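What I'd Budget Before Buying Hand-Held Grippers

I do my laundry folding tests on the bed, T-shirts first, and a hand-held gripper in each fist teaches you fast where the money should go. 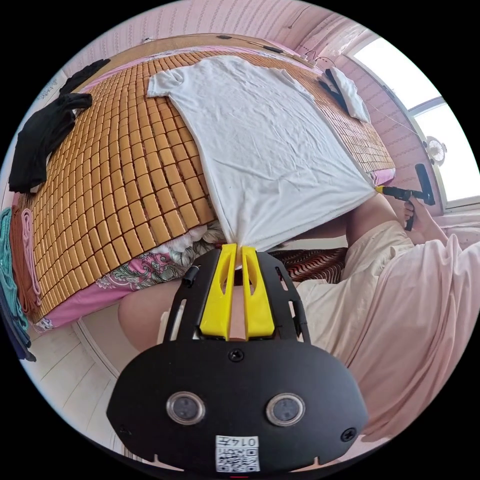 Start with the pair, then the spares

Price two grippers from day one. A shirt has two bottom corners, and I wasted a month with a single Losness trying to fold one-handed (don't!). My pair came to $743, and I wish I'd kept back roughly 12 percent for fingertips. They wear out long before anything else does.

Ask about these before you pay

Can you buy fingers separately? Wieser sells them in sets of 3, Bretero made me order a whole new head – not a happy afternoon.

How does the handle feel after ten shirts? Borrow one if you can and fold a real basket of laundry with it. My wrist had strong opinions!

Does it pinch thin cotton? A hem is much fussier than a towel, so bring your own T-shirt to any demo.

Plan the work spot too

You don't need a fancy table. Any flat surface you can reach across while sitting will do, and daylight from a window saves buying a lamp. I put the lamp money toward a second charger and I'd do it again.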